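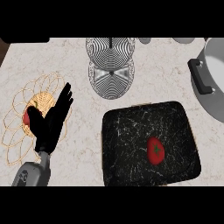 # Chapter 7: Player Release and the National Team

## 7.1 Two Employers, One Player

A professional soccer player signs a contract with a club. The club pays the player's wages, directs daily training, and carries most of the cost when the player is hurt. Several times a year, however, the same player may be asked to leave the club and play for a country. The national association does not hold the player's contract, yet for the length of the call-up it decides where the player sleeps, how often the player trains, and how many minutes the player spends on the field.

This chapter examines the rules and customs that govern that arrangement. Chapter 6 dealt with the transfer of a player from one club to another, in which the rights of the first club come to an end. In a release, the club's rights continue and are only set aside for a time. Many of the disputes studied below arise from disagreement over how much is set aside, and for how long.

The term **release** is used throughout to mean the period from the moment a player leaves the club's care until the moment the player reports back. **Call-up** refers to the notice sent by the association. A **late call-up** is one sent after the first squad has been announced, usually to replace a player who has withdrawn.

## 7.2 The Castby Case

The chapter follows one club, Castby, through a single season. Castby plays in the second division of its country and employs 26 senior players, seven of whom were called up by national teams during the season. Its records were opened to the authors on the condition that individual players not be identified by name.

Over the season the seven players were away for a combined 139 days. They played 501 minutes for their countries in that time. The club's medical staff recorded 96 missed training sessions, counting both the release periods and the rest days given afterward. One midfielder, called up late on a Monday to replace an injured teammate, traveled for two days and did not leave the bench.

These totals do not by themselves show that the club was harmed. Two of the seven players returned from their first call-up to win regular places in the Castby side, and one was later sold at a higher fee than the club had expected. The coaching staff and the finance office gave different accounts of whether the season's releases had been worthwhile, and both accounts appear in the readings at the end of the chapter.

Kedir Nigatu, head of player services at Castby during the season, kept a written log of every contact with the national associations. The log shows that most contacts concerned travel. Requests for medical information came second. Disputes over selection were rare, and the club formally objected to a call-up only once, in March, when a defender had resumed full training three days before the squad was due to meet.

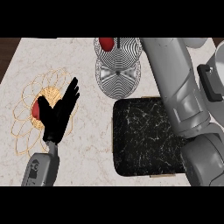 Katia Gentile disagreed with the weight the log gives to travel, and told the authors that flights were simply what people wrote down. The harder talks, she said, took place by telephone between the two medical staffs, "and if you only read the file, you would think we never argued about a hamstring in our lives."

Her remark raises a question of method. Written records favor matters that require a document, such as tickets, insurance forms, and letters of notice. Informal agreements on playing time or treatment may leave no record at all. Students should keep this limit in mind when working with the Castby material, and again in Section 7.5, where the smaller set of records from Rinach is introduced.

## 7.3 Notice and Refusal

A call-up normally begins with written notice to the club. The notice states the dates of release, the matches to be played, and the place at which the player must report.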